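Liste : préhension-souple
Date : 19 décembre 2023
Objet : Re: Comparatif Famell / Kurnen sur textile

> Nous hésitons entre les doigts Kurnen et les Famell pour du linge
> en vrac. Avez-vous des chiffres d'usure des patins, et le contrôleur
> Bastos tient-il la boucle de force à basse vitesse ?

Bonjour,

Nous avons terminé en novembre la campagne sur le site de Fosedstead : 3,000 cycles par jeu de doigts, même bras, même contrôleur Bastos, consigne de force inchangée. Les Kurnen ont demandé un changement de patins à 2,000 cycles. Les Famell sont allés au bout, avec 66 prises manquées, presque toutes sur des plis couchés à plat. 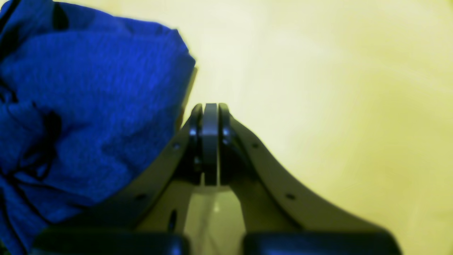

Pour la boucle de force, le Bastos convient à condition de refaire le zéro pince fermée à vide, avant chaque série. Le tissu peut rester à côté, comme l'éponge ou le tricot bleu à gauche, tant que rien n'est pris entre les bouts. Sans cette remise à zéro, la dérive devient gênante vers la fin de série et l'on serre trop.

Côté vision, un fond clair et uni nous a évité de retoucher les seuils. Sur fond sombre, le détourage des bouts de doigts décroche et il faut passer en exposition manuelle.

Je n'ai pas d'essai valable sur tissu humide. Les journaux bruts (776 fichiers, format texte) sont disponibles sur demande hors liste. Précisez la version du micrologiciel, l'ordre des colonnes en dépend.

Cordialement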